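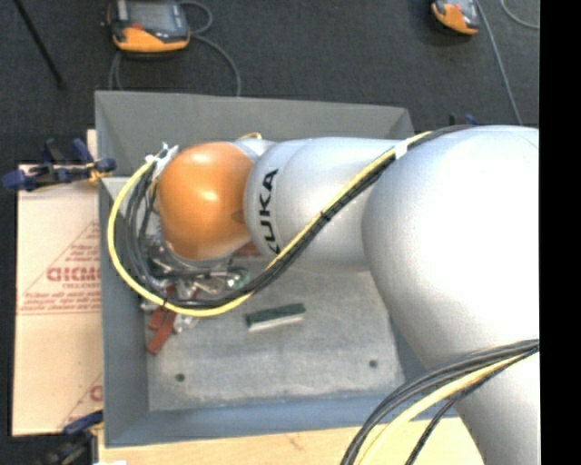 Precious Layug doubts that a refund promise means much when the form to claim it runs to 400 words of small print, and she told Adura as much in a letter sent in August.

Adura, the tenants' advice service, shares her doubts. Vilano announced new terms for its home heating cover on September 30, 2020, calling them "simpler and fairer". We have read them twice and are not convinced on either point.

The yearly price stays the same. The call-out limit drops to 500 pounds a claim, and customers must now wait 2 working days before a visit counts as late. Vilano says most households will be better off. It has not said how it worked that out - we asked, and were sent the same leaflet again.

Some 1,085 households on the Brullent estate pay for this cover through their rent and cannot easily leave it.

"A promise of fair treatment is cheap to print," said Jocelyn Tiongson of Adura. "We would like to see the claims figures, including the ones turned down."

Adura is asking Vilano to publish those figures and to put the old call-out limit back until it does. Tenants who have had a claim refused can contact the Adura office.

ENDS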